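Getting the Poststead kitchen kit to pick up a croissant
Tamsin Pennington, October 9, 2025

Poststead's kitchen kit is a practice counter for people who'd like to program a two-armed robot and can't afford to have one break their crockery. It all runs in simulation. I've had it for 21 days and my real kitchen remains unharmed, so it has already paid for itself.

You'll need the kit, a computer with a decent graphics card, and a drink. Install it, open the scene list and choose the breakfast counter. The first load is slow. Mine took 3 minutes, during which the progress bar went backwards once, I think out of modesty.

1. Leave the left arm alone. Park it with the hand open and upright. You'll be tempted to give it a job, and you should resist until the right one can manage pastry.

2. Bring the right hand in from the side, fingers level, thumb pointing down. Coming in from above looks grander and squashes things. Stop just over the top end of the croissant and save the pose.
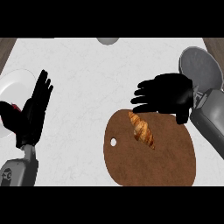 The right hand lined up over the croissant, left hand parked.

3. Close the grip slowly. The slider goes up to 112, a number the manual never explains. Stay in the bottom quarter and add a little at a time.

4. Lift straight up before you do anything sideways. If the croissant swings, go back to step 2 and take hold nearer the middle.
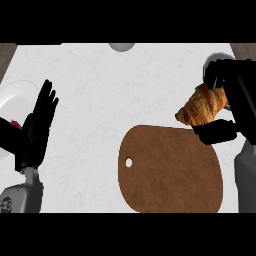

Once you can lift it, save the whole run under a name you'll recognise. I have 2 files called "final" and neither is.

5. Play it back at half speed and watch the thumb. If it slides, the friction setting has gone back to its default, as it does after every update.

Is it worth the money? For the hands, yes. The Zacharias add-on has more food and a worse menu, and I'd leave it until May, when the next version is due.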